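Sitell Recalls Wall Brackets on Skutden Low Cabinets

Mon 24 September 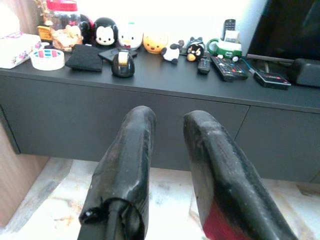
Sitell will replace the wall brackets on 413 low drawer cabinets sold under the Skutden name after a load check found that the rear fixing can work loose when the top is used as a display shelf. The cabinets are the raised type, fixed to the wall with a clear strip of floor underneath. No injuries have been reported. Owners can keep using the drawers but are asked to clear the top until the new bracket is fitted.

The affected units have handleless drawer fronts and a flat top in matte charcoal. Other finishes were made later and use a different bracket. The batch can be confirmed by pulling the left drawer out fully and reading the label on the inner side wall. Units with a label starting in SK4 are covered. Units with no label should be treated as covered until Sitell has confirmed otherwise.

The check was carried out by Vametix, a furniture testing firm hired by Sitell in the spring. Its report states that the bracket meets its rated load of 68 pounds when the weight is spread evenly and the drawers are closed. The margin drops when heavy items are placed along the front edge and a full drawer is opened at the same time. Repeated opening under that load allowed the upper screw to back out of its plate. In the worst sample, the front edge of the cabinet had dropped by nearly 7 millimeters at the end of the test.

Dörte Fuchs, who led the testing, said the original load case did not match the way the product is used at home.

"The cabinet was rated as drawer storage with light use of the top," Fuchs said. "In the homes we looked at, the top was full. Glass jars, tissue boxes, tins, soft toys in a row from one end to the other. The toys weigh very little. The jars and anything stacked behind them are what matters, and so is the fact that people keep adding to the row."

The report also notes that items lined up in front of a window tend to be pushed forward, away from the glass, when a blind is raised or the sill is cleaned. That moves the load toward the front edge. Vametix recommends that any heavy item stand in the rear half of the top, directly over a bracket.

The replacement part is a one-piece steel bracket with a locking screw. It fits the existing holes in the cabinet back, but the wall plate is taller and needs one new hole per bracket. Each cabinet takes 4 brackets. Sitell says a fitter will need less than an hour per unit in drywall with wood studs. Masonry walls take longer and should be mentioned when booking.

Visits will be handled by Pillay, the installer that fitted most of the original units, and will start in October. Bongani Ntuli, service manager at Pillay, said customers should empty both drawers and take everything off the top before the fitter arrives. Side panels can stay in place if they are not screwed to the cabinet. Where a side panel is attached, the fitter will remove it and put it back during the same visit.

"Please also clear the floor in front of the unit," Ntuli said. "We lower the cabinet onto blocks while the brackets are changed. On stone or tile we put a mat down first. If there is already a chip or a crack in the floor, take a picture of it and send it with the booking so it is on record."

Customers who fitted the cabinet themselves are covered on the same terms. They can book a visit or ask for the parts to be mailed with a drill template and printed instructions. Sitell advises against reusing the old screws. The old brackets do not need to be returned.

Until the work is done, owners can make a simple check. With the drawers closed and the top empty, measure the gap between the floor and the bottom of the cabinet at the front and again near the wall. On a level floor the two figures should match to within 2 millimeters. A larger difference should be reported by phone, and those addresses will be visited first. The drawers should be emptied in the meantime. Tightening the upper screw is not advised, as it can strip the plate and hide the fault.

Sitell stopped shipping the charcoal version to stores last week. Sales will resume when stock with the new bracket is available. The new units will carry a revised label listing separate load limits for the top and for each drawer.

Bookings can be made through the store where the cabinet was bought. A receipt is not required if the label can be read.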